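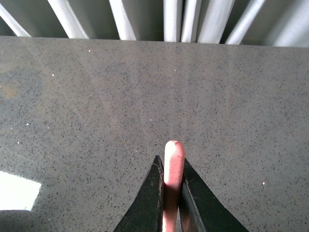
1/ Drurar's new "teen mode"

Drurar announced its teen mode on 24th June and half my feed is calling it a turning point. I read the announcement, the help pages and the new terms. I'm going to be a pain about it.

2/ What they say it does: accounts for anyone under 16 are private by default, messages from strangers are off, and the app nags you to take a break after an hour. Fine. I'd want all of that for my own kids.

3/ Now find the part that explains how Drurar knows who is under 16. I'll wait. It's one line on the help page: "We rely on the birth date provided at sign-up." So a 13-year-old who typed 1990 gets the adult app, same as last week.

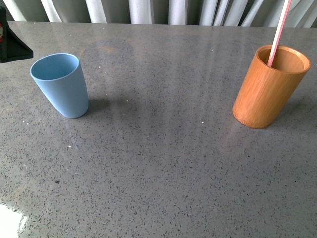
4/ They do mention "additional signals" that may be used to spot kids with a wrong birthday. Which signals, how often they're right, what happens to an adult who gets flagged by mistake: none of it is written down anywhere I could find. If you have a link, send it.

5/ The break reminder can be dismissed with one tap. It comes back an hour later. You can dismiss that one too. I tried it on a test account and kept scrolling all evening with no trouble at all.

6/ About the study everyone is quoting. The company surveyed 1,297 parents and says they "overwhelmingly support" the change. Only 918 of them have a child who uses the app. The question was whether they support "stronger protections for teens." Who answers no to that?

7/ Lucie Fehr asked the press office for the full list of questions and got the press release back, the same one, with her name at the top. She posted the email. Go look at it, it's short.
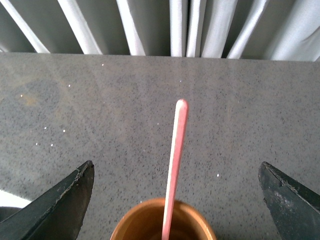
8/ The other thing that bugs me is the timing. The state bill on default settings for minors gets its first hearing in November. Companies love to show up to a hearing with something already launched, so they can say a law would only get in the way of good work in progress.

9/ Van Wyk did the same two years ago with its "family hub." Big launch, lots of smiling parents. Then Kaja Paulauskas went looking for it in the settings last winter and it was 7 taps deep. I haven't seen a usage number for it, ever.

10/ Some of you are saying any step is better than no step. Maybe. I'd believe it faster if they agreed to let outside researchers check. Diệp Bùi's group at Burmont has been asking for data access for a long time and still has nothing but a form reply.

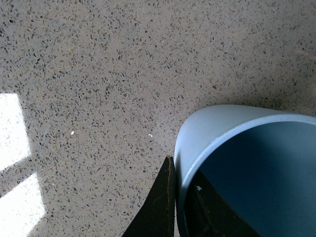 11/ Gayan Ekanayake disagrees with me and he knows more about app design than I do. His point is that most kids never touch a default, so the private setting alone could do a lot. Fair. That only helps the kids who gave their real age, though, and we're back at post 3.

12/ What would change my mind: publish how many accounts got moved into teen mode, how many were switched back out, and how many strangers' messages were blocked. Every three months, same numbers, same format. They count everything else.

13/ Correction to post 2: it's under 16 in the announcement but "15 and under, where available" in the terms. I don't know what "where available" covers. I've asked.

14/ Replies are open but please read the terms first. The part on minors is 200 words, you can manage it.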